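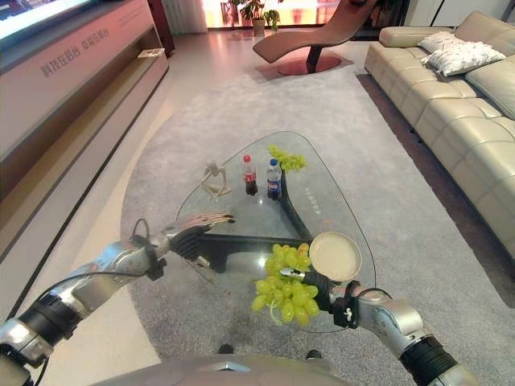 Head camera or wrist camera for a stem grip

Mar 19, 2021

Second round with the Zekel controller, same arms, glass coffee table. The target was a bunch of green grapes, to be held by the stem and never by the fruit. I wanted to know which camera to trust during the last part of the approach.

Settings that differ from the August post:

Approach speed: 80 mm/s, down from 600
Grip force: level 2 on the Tudach driver
Attempts per camera: 14

Head camera

It gets both hands, the plate and the bottles in one view, so planning the path is easy. The clear tabletop is the weak point. The black base shows through it, and the depth estimate kept jumping from the glass to the base or the rug. I ended up entering the table height by hand. Jolien Vermeulen suggested masking everything below that height, which cured most of the jumps and took a few minutes to set up.

The other limit is occlusion. Once the right hand closes over the stem, the head view has little left to say about the contact. You can tell that the bunch is hanging. You can't tell how much stem is between the fingers.

Wrist camera
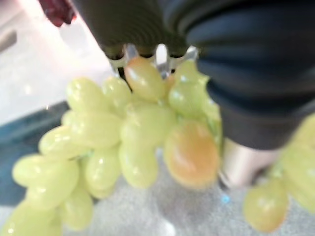
Wrist view of the stem grip. Focus is soft on the fruit and the white area at upper left is blown out.

This view has the contact point in it, and that decides the matter for me. The drawbacks are focus and exposure. Grapes this near the lens go soft, and the highlights on the skins confuse the edge detector. Locking exposure helped. I left the white balance alone.

One grape comes out orange in this view. My color threshold dropped it from the bunch mask, so the mask had a hole and the centroid moved left. I now fill holes before computing the centroid.

For now the head camera handles the path and the wrist camera takes over for the last 80 mm. The handover still produces a small jerk in the forearm. Hanneke Wouters thinks it is a timestamp offset between the two streams, and I will log both clocks before changing any gains.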